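Setting Up a Countertop Cooking Station
Household Advice – Small Appliances – Sheet 12

Residents of Priltgate and visitors to the Jirnent teaching kitchen regularly ask how to arrange a toaster and a toaster oven in a room that was never built as a kitchen. The following advice applies to spare rooms, rented halls, classrooms and studio apartments alike. It should be read together with the instructions supplied with each appliance, which take priority wherever the two differ.

Choosing the table
Use a steady table with a level top. Press down on each corner before anything is placed on it, and correct any rocking with a pad under the short leg. A wooden top is suitable, provided that the feet of the toaster oven hold its base clear of the surface. Where the feet are short or missing, place a heat-resistant board underneath.

Placing the appliances
Set the toaster oven toward the back of the table with its door facing the user. Leave enough depth in front for the door to open fully and for a hot tray to be set down. The toaster may stand beside the oven, but the two should not touch. Keep the space above the toaster slots open at all times; shelves, hanging towels and paper notices do not belong there.

Curtains, hangings and other fabric
Fabric near a heating appliance requires particular care. Before switching on, move the table forward or draw the fabric back until the clearance given in the appliance manual has been reached on every side. Clips along the top edge will hold a hanging in place, although they will not stop the lower part from swinging in a draft. Lettering and decorations made of foam should be kept well above the table and away from rising heat.

Power
Read the rating plate on each appliance. A toaster oven marked 1510 watts should have a wall outlet to itself, and the toaster should be used at a different time if both outlets are on one circuit. Do not use a light-duty extension cord. Cords are to run behind the table, never across the front edge or over the top of the oven.

Small items
Ingredients are best kept together in a shallow tray with compartments, placed to the side of the appliances on the user's preferred side. Plastic bottles should stand at the far end of the table, away from the oven door. Close all bottles before cooking begins.

Cleaning
Unplug both appliances and allow them to cool completely. Empty the crumb trays after every 2 sessions, or sooner if crumbs can be seen. Wipe the glass door with a soft, damp cloth and a little dish soap – abrasive pads will scratch it. Do not pour water into a toaster or insert a knife or fork into the slots.

Printed copies of this sheet are kept at the Urkell desk, Room 321, and may be collected on Wednesday. Sheet 11, on storing dry goods in the Lobo pantry units, is available from the same desk.

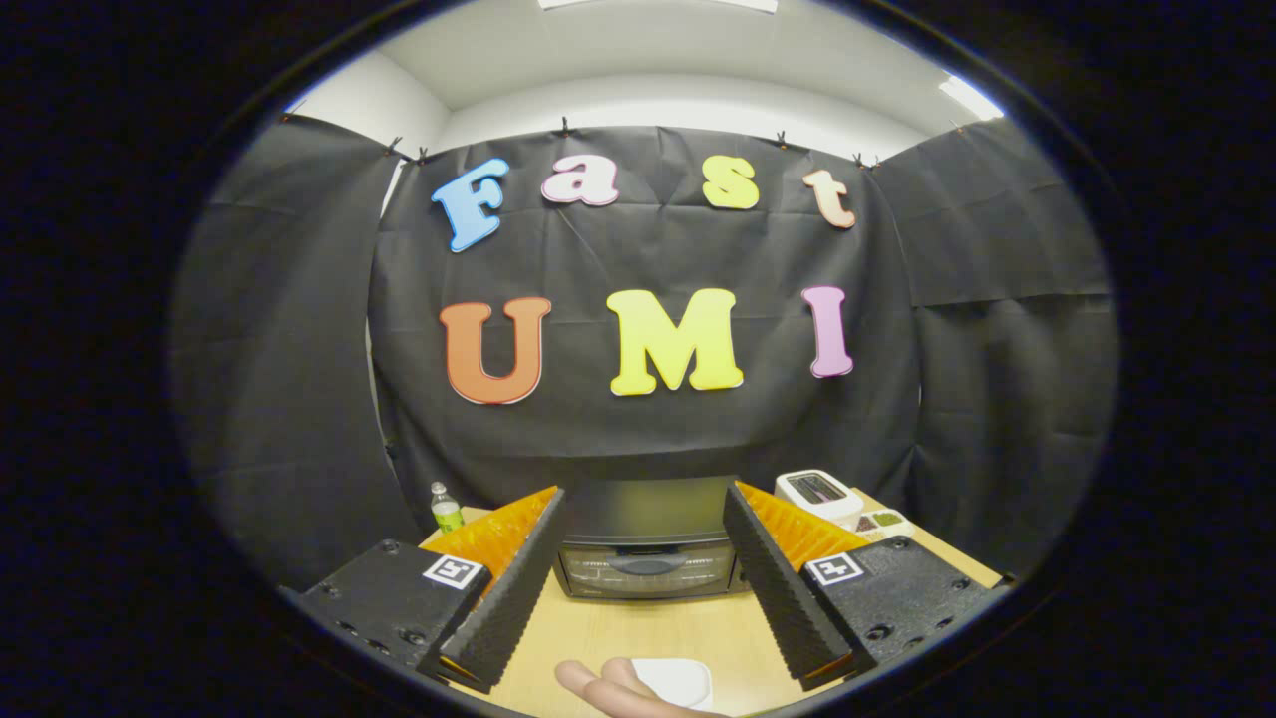
Toaster oven and two-slot toaster on a wooden table, with a black fabric backdrop behind.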